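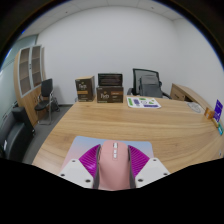

Llevo seis años escribiendo correos de trabajo en español, que no es mi idioma (el mío es el checo). Quiero contar en un hilo las cosas que me han costado, por si le sirven a alguien que empieza. Son observaciones de oficina, no de filóloga.

Trabajo en Lima, en el área de contratos de Grodico. Muchas de las cosas que digo serán diferentes en Madrid o en Bogotá. Si en su ciudad se dice de otra manera, me interesa mucho leerlo en las respuestas.

Empiezo por el saludo. En la academia aprendí «Estimado señor» con dos puntos. Los dos puntos me parecían agresivos, como si el señor fuera el título de una lista. Durante meses puse coma, igual que en checo. Me lo corrigió Jhair Rivadeneyra, mi compañero de escritorio, con un lápiz, sobre un correo que yo había impreso para revisarlo.

También de Jhair es la siguiente lección. Yo escribía «Estimado Jhair Rivadeneyra» completo, nombre y apellido, porque me parecía lo más respetuoso. Me dijo que sonaba a carta del banco.

El «usted» por escrito no me costó, en checo tenemos algo parecido. Lo que me costó fue saber cuándo se termina. Un cliente me escribe de usted en marzo y en mayo me pone «hola, te cuento». ¿Le sigo? ¿Espero otro correo para estar segura? Yo espero otro correo. Dos veces esperé y volvió al usted.

Y hay personas que me tratan de tú en el teléfono y de usted en el correo, el mismo día. Pregunté si era un error mío de comprensión. No lo era. El correo lo lee también el jefe.

Sobre «le agradeceré». Tengo un cariño especial por este futuro. «Le agradeceré enviarme el documento firmado.» Significa que lo mande, pero el agradecimiento queda para después, cuando lo haya mandado. Mi idioma tiene fórmulas así, pero ninguna con tan buena memoria para las deudas.

«Quedo atenta.» Las primeras semanas pensé que me faltaba leer el final de la frase. ¿Atenta a qué? Ahora lo escribo yo misma, varias veces al día, y cuando lo olvido tengo la impresión de haber salido de una casa sin despedirme.

Una duda que todavía tengo: «Quedo atenta a sus comentarios» cuando no quiero recibir comentarios. He probado «Quedo atenta a su conformidad». Me dicen que es correcto pero un poco duro. Si alguien conoce una fórmula intermedia, la anoto.

Vamos con «ahorita». Escribí una vez a la gente de Vistamov, que nos lleva las cajas de archivo, para preguntar a qué hora llegaban. Respuesta: «Ahorita están saliendo». Bajé a la puerta. Era martes, hacía frío, esperé 52 minutos. No estoy enojada, solamente lo digo para que tengan el dato.

Desde entonces pregunto con número. «¿Antes de las cuatro o después de las cuatro?» Funciona mejor, aunque una vez me contestaron «sí».

El diminutivo en general. «Un favorcito», «una consultita», «un correíto». Al comienzo creía que eran favores pequeños. La consultita más larga que me hicieron venía con un contrato adjunto de 153 páginas.

Los que aprendemos el idioma de adultos usamos poco el diminutivo, por miedo. Yo tengo dos que me salen con naturalidad: «ratito» y «cafecito». «Papelito» lo estoy practicando. «Firmita» no lo pienso decir nunca, me da vergüenza, pero lo oigo todas las semanas.

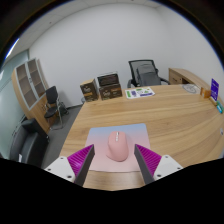

El vocabulario de oficina lo aprendí con un manual hecho en España, y al llegar tuve que cambiar la mitad. Ordenador, computadora. Grapadora, engrapador. Mi manual tenía una página entera con dibujos y flechas, y yo llegué muy preparada para pedir un ratón. Aquí se dice mouse, así lo pedí a la segunda, y el mouse rosado que ven sobre la alfombrilla me sirve para otra palabra más: ese borde de arriba, que yo llamaba «azul claro», en Lima es celeste. Celeste no es una clase de azul para mis compañeros, es otro color, como lo es el rosado respecto del rojo. Y «rosado» lo tuve que aprender también, porque mi manual decía «rosa».

Con los colores me equivoqué por escrito en una cosa seria. Puse en un correo que las partes «marcadas en azul» del contrato estaban pendientes. El cliente buscó azul. Las partes estaban en celeste. Me contestó muy amable que no encontraba nada pendiente y que entonces firmaba.

Se arregló en una llamada. Ahora no uso colores, uso el número de la cláusula.

Los acentos. En checo tenemos muchos, más que ustedes, y por eso no me dan pereza. Me molesta el problema contrario: escribo todas las tildes y la gente piensa que estoy seria. Un compañero me preguntó si me pasaba algo porque le puse «Sí, gracias.» con tilde, coma y punto.

Estoy intentando quitar el punto final en el chat interno. En el correo no lo quito.

El apellido Ríos, por ejemplo. Tenemos un proveedor que se llama Papelería Ríos y ellos mismos lo escriben sin tilde en el sello, con tilde en la factura y todo en mayúsculas en la bolsa. Para un contrato necesito una sola forma. Les pregunté cuál era la buena. «La que usted guste, señorita.»

Elegí con tilde. En el registro estaba sin tilde. Hubo que hacer una adenda, que es otra palabra que me gusta mucho y que en mi manual tampoco estaba.

El subjuntivo, ya que todos me preguntan. No es lo más difícil. En un correo de trabajo aparece en pocos lugares y se aprenden de memoria: «espero que se encuentre bien», «cuando tenga un momento», «a fin de que podamos». Con estas se llega bastante lejos.

Lo difícil es «por» y «para». Llevo seis años y sigo mirando mi cuaderno. Tengo un Clodell de tapa dura solamente para esto, con dos columnas, y hay una frase que he pasado de una columna a la otra y después otra vez a la primera. La frase es «estoy por enviarlo». Yo quería decir que estaba a favor.

De decir que no. En mi país escribimos: «No es posible.» Es un correo completo. Aquí recibí una negativa que empezaba con una felicitación, seguía con el interés que tenían en trabajar con nosotros y terminaba con «lo estaremos evaluando». La pasé a la carpeta de los que habían dicho que sí.

Después de esa carpeta, Jhair me hizo una traducción de las respuestas más frecuentes. «Lo estaremos evaluando»: no. «Lo vemos la próxima semana»: puede ser. «Ya, perfecto»: sí, pero hay que confirmar el día antes. «De todas maneras»: sí. Esta última me confundió mucho porque mi diccionario la explicaba como «a pesar de todo».

«De todas maneras voy.» Yo entendía: voy aunque no quiera. Imagínense mis primeras invitaciones a almorzar.

Sobre pedir disculpas. Escribo «disculpe la demora» aunque haya contestado en diez minutos. Al inicio lo consideraba mentira. Ahora lo considero puntuación.

Una cosa práctica para quien empieza: guarden los correos bien escritos de otras personas. Tengo una carpeta con 86. No son importantes por lo que dicen, algunos son sobre el cambio de una chapa o sobre un feriado. Los guardé porque tenían una frase que yo no habría sabido construir.

La frase más bonita de la carpeta es de la señora de recepción, sobre una llave: «La dejo en el cajón de siempre, que hoy está un poco duro, jálelo sin miedo». Intenté explicarle a mi hermana por qué me gusta y no pude en checo.

Segunda cosa práctica: lean el correo en voz alta antes de enviarlo. Yo lo hago en voz baja, moviendo la boca. Si me falta el aire, la frase es checa y la corto en dos.

Tercera: no usen el corrector para el tono. Para las letras sí. Una vez me cambió «quedo atenta» por «quedo atónita» y yo lo acepté porque tenía prisa. Se envió a la lista general de proveedores.

Me contestaron tres. Uno preguntaba si todo estaba bien con su factura.

Los números también son un idioma. En mi manual, mil se escribía con punto o con espacio, y aquí veo 1,000 con coma. Para mí la coma es decimal. Leí una propuesta de 1,000 soles y pensé que alguien cobraba un sol con tres decimales de precisión, muy cuidadoso. Lo digo como broma pero lo pensé durante varios segundos.

Las fechas las escribo siempre con el mes en letras. «Agosto» no se puede malentender.

Me faltan las despedidas, que son un tema largo. Rápidamente: «Saludos cordiales» para todos. «Saludos» para los que conozco. «Un abrazo» lo recibí de un abogado al que nunca he visto, después de cerrar un contrato muy pesado, y no supe qué contestar. Contesté «Igualmente».

Si a alguien le interesa, otro día escribo sobre los mensajes de voz, que me producen mucho más miedo. Y sigo buscando la fórmula intermedia para «quedo atenta a su conformidad», por favor.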